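Climumico 2 学生版使用评测：一个社团用了一学期之后

分类：教学软件 / 仿真
适用对象：中学高年级、大学低年级的机器人社团和选修课
评测版本：Climumico 2 学生版，另购 Koskela 操作手柄一对

先交代使用条件。我在 Grostcombe 带一个机器人社团，成员多数是高中生，有几个已经升入大一但还回来参加活动。社团每年参加 Dustmont 的学生组比赛，今年的题目换成了双臂桌面分拣，初赛全部在仿真里完成，提交录制数据和一份训练好的策略，决赛才上真机。我们以前只做过轮式小车，没有碰过机械臂，所以从一月开始找能用的仿真软件，最后定下 Climumico。这篇评测写的是从安装到提交初赛作品这段时间的使用情况，决赛部分不在范围内。

软件是社团自己花钱买的，手柄也是。厂家没有提供试用品，也没有看过这篇文章。

一、安装和授权

学生版按席位收费，每个席位每学期 49 美元。社团买了两个席位，装在活动室的两台台式机上。授权绑定机器，不绑定账号，换机器要先在旧机器上注销。我们有一台电脑中途换过硬盘，没来得及注销，写邮件给客服，隔天处理好了，没有额外收费。

安装包很大，学校网络下载用了一个下午。安装程序本身没有问题，中文界面在首次启动时可以选，但只翻译了菜单，报错信息和日志仍是英文。对高中生来说，菜单是不是中文关系不大，真正需要看懂的是报错。我们社团里英语最好的同学整理了一份常见报错对照表，贴在机器旁边，后来的人都靠它。

显卡要求写得比较保守。我们的两台机器一台比推荐配置高，一台低一档。低的那台能跑，打开全部相机视图之后会掉帧，把阴影质量调到中等就能正常录制。需要注意的是，录制数据和训练时的画质设置必须一致，软件不会检查这一点。我们第一批数据里有一部分是在低画质下录的，混在一起训练，结果很差，查了很久才查到这里。希望以后的版本在数据集里写入画质设置，加载时对不上就提示一下。

二、自带的场景

学生版带了一个双臂工作台场景，两条机械臂隔着桌面工作，末端是两指夹爪。桌面上的物体从物体库里拖进来，种类不多：球、方块、杯子、几种敞口收纳箱，颜色可以改。Dustmont 今年的练习题正好用得上这些东西：把小球夹起来，放进指定颜色的箱子。规则允许任意一条臂去拿，也允许两条臂交接，按完成率和用时计分。

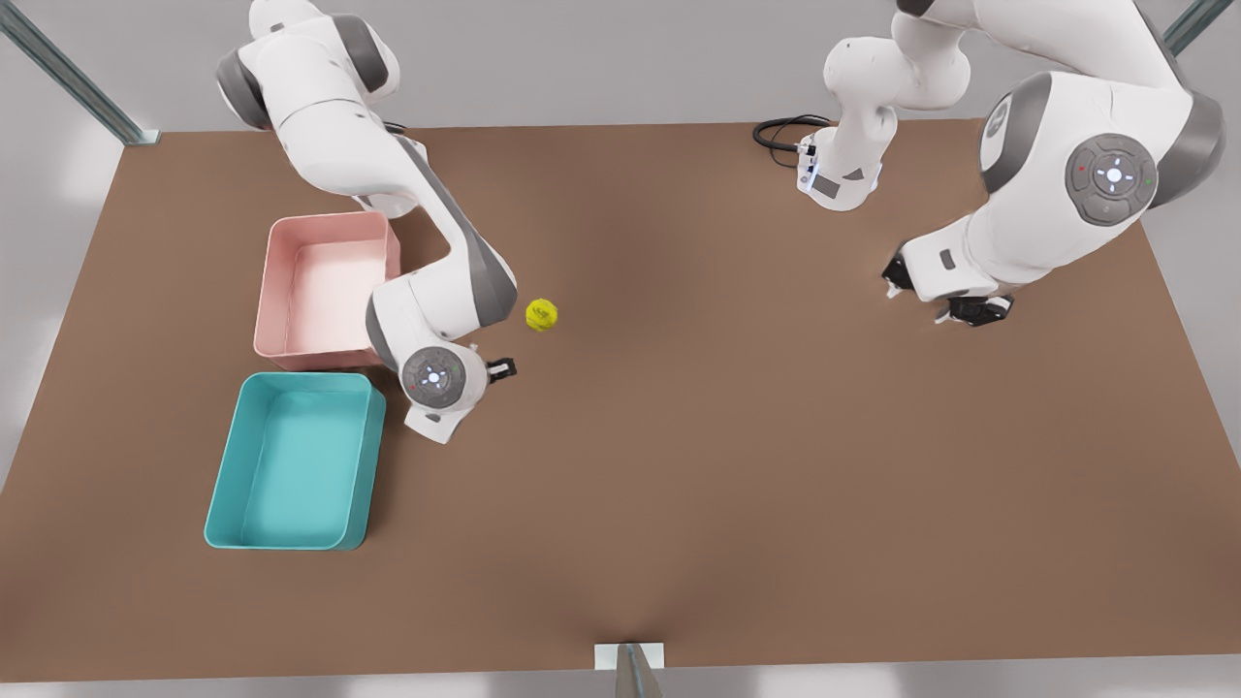
搭好练习题的场景花了我们一次活动的时间，其中大半用在弄清坐标系上。软件里左臂、右臂是按机器人自己的方向命名的，和屏幕上的左右相反。说明书第一章写了这件事，只有一句话，没有人注意到。前两周大家喊“左臂过去”，操作的人就会动错。后来 Vanderleia Pimentel 在两个手柄上各贴了一条彩色胶带，界面上对应的曲线也改成同样的颜色，以后大家只说颜色，不再说左右。

物体的物理参数可以单独调。默认的小球摩擦偏低，夹爪合上以后容易从指间滑出去。我一开始以为是学生操作不好，自己试了一晚上，成功率也没有高多少。在论坛上看到别的队也在抱怨，有人建议把摩擦调高。我们没有调，理由是比赛的评测服务器用的是默认参数，自己这边调高了，提交上去会吃亏。最后的办法是改下手的位置：让夹爪下得更低一些，在球的最宽处以下一点合拢。这个动作学会了以后，掉球明显少了。

收纳箱的碰撞模型做得不错。箱壁很薄，臂的连杆蹭到箱沿，箱子会被带着走，和真的塑料箱反应接近。学生容易只盯着夹爪，忘了前臂也占地方，把箱子推歪几次之后就记住了。放得靠近底座的箱子尤其容易出问题，夹爪要伸过去，肘部就得让开，我们的办法是先抬高再横移，慢一点但稳。

场景的背景很素，灰墙、单色桌面，没有杂物。有的学生嫌难看。从教学角度看，素一点有好处，物体在哪里一眼就知道，出了问题不用先排除背景。需要复杂背景的话，专业版有随机纹理功能，学生版没有。对我们这种规模的社团，我觉得没有也可以。

三、相机

Climumico 默认给三个视角：一个俯看工作台的固定相机，左右手腕各一个。每个视角可以单独开窗口，也可以拼在一起。录制时勾选哪几个，数据里就存哪几个，存得越多，训练越慢。

怎么选视角，社团里意见分成两边。Hashini Nanayakkara 负责训练部分，她主张只用固定相机，数据小，一个晚上能训练完一轮。Berenice Huerta 负责操作，她认为手腕相机不能省，夹球的最后一小段在固定相机里常常被臂挡住，只有手腕那边看得清楚。两个人各自录了一批，同样的题目，同样的训练设置，拿结果说话。

对比结果是：只用固定相机的策略能把臂带到球的附近，合爪的时机经常差一点；加上手腕相机以后，夹取部分好了很多，移动部分没有变化。训练时间变长，一个晚上不够，要跑到第二天中午。最后我们提交的版本用了全部视角，训练安排在放假的时候跑。
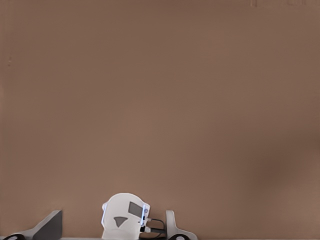

手腕相机也有它的麻烦。臂抬起来的时候，画面里大部分是没有特征的平面，模型从这样的画面里学不到位置。如果一批数据里抬臂和等待的时间太长，训练出来的策略会喜欢停着不动。Hashini 的处理办法是在录制后裁掉开头和结尾的静止段，中间停顿过久的整段删掉重录。软件自带的裁剪工具可以拖动起止点，逐条处理，没有批量功能。她后来写了一个脚本，按关节速度自动找静止段，先标出来，再由人确认。脚本读的是导出后的文件，和软件本身没有冲突。

手腕相机的安装角度在软件里可以改，有一个滑条。我不建议学生去动。我们有一位成员为了让画面里多看到一些桌面，把角度往外转了一点，保存了场景，别人不知道，接着录了一整天。那天的数据全部作废。现在社团的规定是场景文件设为只读，要改的人另存一份，文件名写上自己的名字。

相机画面的延迟很小，感觉不到。窗口布局每次重启会恢复默认，这是一个小毛病，更新过一次之后仍然没有修。

四、Koskela 手柄

软件可以用键盘、普通游戏手柄或者 Koskela 的操作手柄来控制。三种我们都用过。

键盘只适合检查场景。每个方向对应一个键，动作一顿一顿，录下来的轨迹没法用于训练。普通游戏手柄好一些，两根摇杆控制一条臂刚好，控制两条臂就要来回切换，交接动作做不出来。

Koskela 是一对，左右手各握一个，手往哪里动，对应的臂就往哪里动，食指的扳机控制夹爪开合。上手很快，新成员试十来分钟就能把球夹起来。它的价格比两个软件席位加起来还贵，社团是用去年义卖的钱买的。

优点：

动作连续，录下来的轨迹平滑，训练效果和游戏手柄录的差别很大。
扳机行程长，夹爪可以只合一半，夹杯子一类的物体时有用。
有暂停键，按住时手可以移回舒服的位置，臂不动。这个功能每一条录制里都会用到。

缺点：

定位靠底座，底座不能挪。活动室的桌子白天别的班要用，每次都要重新摆、重新校准。校准一次几分钟，碰上对不准要重来。
右手的手柄用了两个月，扳机回弹变慢，联系厂家换了弹簧。厂家寄的是零件，要自己拆，拆装说明只有图，没有文字。
线偏短。主机放在地上的话，坐得远一点就会扯到。我们买了延长线。
连续握半小时以后手腕会酸。我们规定每人录二十分钟就换人，换下来的人做裁剪和登记。

扳机那件事多说一句。弹簧换好之后力度和左手不一样，Berenice 说她能感觉到，别人没有说。换之前和换之后的数据我们分开存了，训练时混在一起用，没有看出影响。

五、录制和数据管理

学生版每个项目最多存 300 条录制，超出后要删旧的或者新建项目。对比赛来说够用。我们最后提交的那一版，筛选之后留下 123 条，录的时候远远多于这个数，其中很大一部分是前几周练手时录的，质量不行，删掉了。

录制流程是这样的：按开始，场景里的物体随机摆放，操作员完成任务，按结束，弹出一个窗口，选成功或者失败，可以写备注。这个窗口设计得合理，默认焦点不在“成功”上，必须自己点一下，避免随手按回车把失败的也标成成功。备注栏支持中文，导出以后不会乱码。

我们要求备注写两件事：谁录的，用的哪条臂。后来证明写名字有用。Janaína Fontes 整理数据时发现，有一个人录的成功率很高，用时也短，但训练时加上他的数据反而变差。回放一看，他习惯从侧面快速扫过去夹，别人都是从上往下。两种方法单独用都可以，混在一起，模型就在两者之间摇摆。大家商量之后统一成从上往下，他重录了自己那部分。

随机摆放的范围可以设定。默认范围偏大，球有时会出现在两条臂都够不着的地方，这样的局只能放弃。我们缩小了一点，四周留了边。比赛说明里给了评测时的范围，照着填就行，第一次用的队容易漏掉这一步，因为它放在附录里，正文没有提。

导出格式是通用的，训练部分可以换成自己的代码。导出速度慢，一个完整项目要等很久，期间软件界面没有反应，看上去和死机一样。第一次导出时有人以为真的死机了，强制关闭，导出的文件坏了一半，项目本身没事。后来在机器旁边的对照表上加了一行：导出时不要动。

自动保存有，间隔可以设置。断过一次电，丢了最后一条，其余都在。

六、训练功能

Climumico 自带一个训练面板，选数据、选模型、点开始。模型有几种可选，参数只开放了几个常用的。完全不写代码也能训练出一个能动的策略，这是当初选它的主要原因。社团里会写程序的只有几个人，如果训练必须写代码，其他人就只能当操作员。

实际用下来，训练面板适合做前几轮。新成员用自己录的数据训练一个小策略，看着它自己去夹球，这一步对理解整件事帮助很大。第一次成功的时候是 Coralie Mahuika 的模型，夹起来了，举到箱子上方，然后一直没有松开。大家围着看了好一会儿。她回去检查数据，发现自己每次松爪之后马上按结束，松开的那一段太短，裁剪时又多裁了一点，数据里几乎没有松爪的动作。补录之后就好了。这种错误讲课讲不出来，自己碰到一次就会记得。

到了后期，面板的限制就显出来了。训练曲线只有一条总损失，不能分左右臂看。中断之后不能接着训练，只能从头开始。学校夜里十二点之后会切断活动室的部分电源，我们为此浪费过两个晚上，后来申请了延时才解决。Hashini 最后改用导出的数据加自己的训练代码，面板只用来验证。

验证功能比较好用。设定次数，点开始，它会自动重置场景反复运行，最后给出成功率和平均用时，失败的局可以逐条回放。回放时能在固定视角和手腕视角之间切换，也能放慢。我们每周用同一组随机种子跑一次，把结果写在白板上，进步没有进步一看便知。

验证结果和比赛服务器的结果基本一致，我们提交了几次，名次变化和本地的判断方向相同。用时会有小的差别，服务器那边稍慢，论坛上别的队也这样说。

七、双臂交接

单独写一节，因为买之前最关心的就是这个。

宣传页上有双臂交接的演示，做得很流畅。我们试过让一条臂夹住球，递给另一条臂，再放进远处的箱子。用 Koskela 手柄能录出来，成功的局看着也漂亮。训练之后效果不理想，两个夹爪靠近时容易相碰，一碰球就掉。原因应该是我们的数据量不够，交接动作对位置要求高，几十条教不会它。

计时算了一下，对于练习题这种距离，交接并不比一条臂自己走一趟快。Berenice 花了三周练这个动作，决定放弃的时候有些不甘心。最后提交的策略是分工式的：球在哪边近，哪边的臂去拿，另一条臂停在高处不动。两条臂都去拿的情况在训练初期出现过，我们在数据里多录了一些球在中间的局，并且规定球在中线附近时一律由同一条臂处理，问题就没有再出现。

停着的那条臂放在什么位置也有讲究。放得太低会挡固定相机，放得太靠外，轮到它动的时候要多走一段。我们试了几个位置，最后选的那个是折中，写进了操作规定，每一局开始和结束都要回到那里。

如果题目里的物体更大，需要两只手一起抬，情况会不一样。学生版的物体库里没有这样的物体，我们没有测试。

八、文档和支持

官方教程有视频和文字两种。视频是旧版本的界面，按钮位置对不上，跟着做会卡住。文字版更新得及时，建议直接看文字版，从“第一个场景”那一章开始，前面介绍公司的部分可以跳过。

论坛活跃程度一般，提问一般一两天内有人回。英文帖多，中文帖少，中文帖里有一篇讲校准的写得很清楚，比官方说明好用。

客服邮件我们写过三次：换授权、换弹簧、问手腕相机的视场参数。前两次顺利。第三次回复让我们查阅文档，文档里没有，再写过去，没有下文。这个参数最后是 Janaína 自己在场景文件里找到的。

九、适合哪些人

有比赛任务、题目和自带场景接近的社团，可以买。一个学期 49 美元一个席位，和买一套真机相比便宜得多，也不用担心学生把臂撞坏。撞了就重置，学生胆子会大一些，愿意试。

只想上几节体验课的，可以先用免费演示版。演示版不能保存录制，其他功能和学生版一样，手柄也支持。

打算做研究或者需要自己导入模型的，学生版不合适。自定义物体只支持改颜色和尺寸，不能导入外部文件。专业版可以，价格另议，我没有询价。

席位数量方面，我们两台机器供全社团轮流用，录制高峰期不够，平时够。如果预算有限，与其加席位，不如先买手柄。两台机器一对手柄，一台录制，一台训练和回放，这样安排下来机器很少闲着。

十、打分（满分十分）

安装与授权：七分。换机器的流程可以再简单些。
场景与物理：八分。物体种类少，碰撞真实，默认摩擦要适应。
相机：八分。窗口布局不保存，扣在这里。
录制与数据：八分。缺批量裁剪，导出慢。
训练面板：六分。入门够用，后期不够。
Koskela 手柄：八分。贵，但是游戏手柄替代不了。
文档：五分。

几个常被问到的问题，顺便写在后面。

笔记本能不能跑：有独立显卡的可以，风扇声音很大。录制时最好接电源，用电池会降频，帧率不稳的录制我们都删了。

没有编程基础的学生能做什么：搭场景、操作、裁剪、登记、验证都可以。我们社团的操作规定全部由不写代码的同学起草，他们对哪里容易出错最清楚。

一次活动安排多长：我们是放学后到晚上七点，前面二十分钟摆设备和校准，最后十五分钟导出备份。中间换三到四个操作员。时间再短就录不了几条，校准占的比例太大。

数据存在哪里：本机一份，移动硬盘一份。移动硬盘由 Coralie 保管，外面贴了标签，写着日期和场景文件的名字。

旧项目能否在新版本打开：可以打开，打开后会自动转换，不能再用旧版本读。转换之前请先复制一份。

补充：文章写完后软件有一次小更新，更新说明里提到了导出进度条。装上看了一下，进度条有了，速度没有变。窗口布局还是老样子。等决赛用过真机，会另外写一篇讲仿真里训练的策略搬到真机上的情况，手柄在真机上的表现也放在那一篇里。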